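Clearing out the bedroom, finally

3/14/21

I put off doing the bedroom for most of the winter. The kitchen got done in January, the hall closet a little after that, and the bedroom kept sliding down the list. It has a door that shuts, so guests never see it, and that was enough of an excuse for me.

The thing that got me moving was the new bedding. I ordered a duvet and two pillow covers from Likia, and they came in the kind of packing where every piece is in its own bag and then all the bags are in another bag. I didn't want to put clean bedding into a room that had dust along the baseboards and a dresser drawer that wouldn't close. So I took a free day and did the whole room.

I started with the drawers. I have one dresser with six drawers, and at some point it stopped being for clothes. The bottom drawer had chargers for phones I no longer own, a knee brace from Bauerfeind still in good shape, three tape measures, and a stack of manuals. I kept the brace, one tape measure and the manual for the furnace. The rest went into a box for the hallway. I also found a receipt from Clukgate, the hardware place that used to be out by the rail yard, for 157 dollars. It was for the curtain rods and brackets I put up when I moved in. I thought I had paid more than that. They have held up well, although one bracket has pulled slightly out of the wall on the window side and needs a longer screw.

The clothes took longer than the drawers. My rule was that if I hadn't worn it since last March, it went. That is a bad rule for this particular year, since I hardly went anywhere, and I had to give it up after the first armful. I switched to asking whether it fit and whether I liked it. That was slower but I don't regret anything that left. I ended up with 16 hangers over, and the closet rod doesn't bow in the middle anymore.

I vacuumed before lunch and again at the end. The first time was for the dust that had come down off the closet shelf. The carpet in here is beige and shows everything, and I would not pick it again. It came with the place. If I ever have the money I'll look at a wood floor with a rug on it. I got a quote two years ago from a flooring outfit and it came to 1695 dollars for this room alone, before moving any furniture. I said I'd think about it and I'm still thinking.

By the middle of the afternoon the room looked worse than when I started.

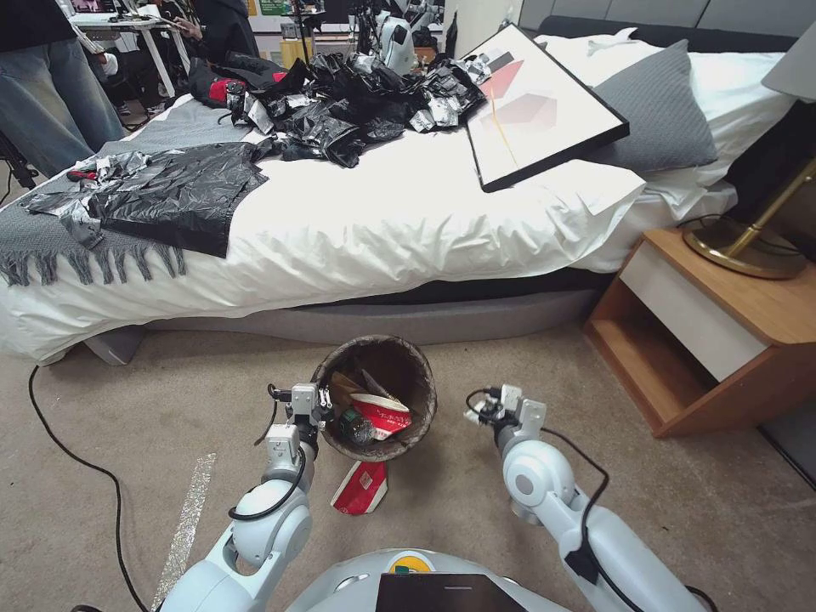
Trash is the part of a cleanup I always plan badly. I get the bags out, I get the boxes out, and then I work as though the small basket that lives in the bedroom is going to be enough. It's a good-looking basket, brown with a dark rim, and I like it in the room, but it was made for tissues and clothing tags. A paper cup or food container and a green bottle take up most of it, and after that things start landing on the carpet in front. The black plastic and the foil I had been piling on the bed were never going to fit in there at all. What I should do, and what I'm writing down so I remember it, is stand a full-size kitchen bin in the doorway before I open a single drawer.

The other mistake was using the bed as a table. It's the largest flat surface in the room and it's at a good height, so everything ends up there. The trouble is that you can't stop until it's clear. If you run out of energy at eight in the evening, you still have to move all of it before you can lie down. I knew this from the last time and did it anyway. An old sheet over the top would have helped. I had the white duvet on there and the gray throw across it, and crumpled plastic leaves bits behind. I shook the throw out over the back steps and went over the fringe with my fingers. Foil scraps are the worst for this - they're light, they slide off when you pull at the covers, and then you find them a week later with your foot.

For the sorting itself, I ended up with this order, and I think it's the right one for a bedroom.

Anything with food or drink in it goes first, even if it's only a cup. It can tip over, and it makes the rest of the job feel dirtier than it is. Bottles get rinsed and go straight to recycling in the kitchen. I didn't do this first, I did it third.

Then the big packaging. Flatten the bags before you stack them. A loose pile of plastic bags is mostly air, and it looks like a huge amount of garbage when it will all go into one bag once you press it down. I fold the clean ones and keep a few for lining the car trunk.

Then paper. Most of mine was tags, tissue and the folded cards that come inside bedding to keep it square. I check the cards for washing instructions before they go out. The Likia one says to wash cold and dry low, and I've taped it inside the closet door.

Last is the odd stuff, such as buttons, a single earring, coins, the little bag of spare bolts from the bed. Those go in a jar. I used to try to deal with each one as I found it and that's how I'd lose an hour. The jar is on the windowsill now and I'll get to it.

The bed is the one piece of furniture in here that I've never been sorry about. It has a gray upholstered base, and I was worried when I bought it that the fabric would pick up dirt along the bottom edge. It does a little, mostly at the foot, where the vacuum bumps it. A damp cloth takes care of that. I pulled the whole thing out from the wall to get behind the headboard, a job for two people that I did alone by moving one corner at a time. I would say to wear shoes for it. Behind it I found a library card, a sock, and enough dust to fill the vacuum canister once.

While it was out I wiped the wall and tightened the headboard bolts. They had worked loose, and I think that was the creak I've been hearing. I also turned the mattress around. I had a reminder on my phone to do that every six months and had been dismissing it for at least a year.

On storage, I bought one new thing for the whole project, a set of Sotska drawer dividers. They're plain and they snap to length. They do what they should in the sock drawer. In the wider drawers they bow out if you pack shirts against them, so I took them out of those and used shoe boxes. If you have narrow drawers they're fine.

I finished in the evening, after a break for dinner that went longer than I meant it to. Four bags went out to the can, and a box and two more bags went into the car for donation. The donation place has been taking drop-offs by appointment only, so they'll be riding around with me until I get a slot. I vacuumed for the second time, put the basket back in its spot, and made the bed with the new pillow covers.

Still on the list for this room: the curtain bracket, the inside of the window, and the lamp cord, which runs where I step getting up in the morning. I also want a hook on the back of the door for a robe. After that it's the bathroom cabinet, and there's not much in there besides old sunscreen and cold medicine, so I expect that to be a short day.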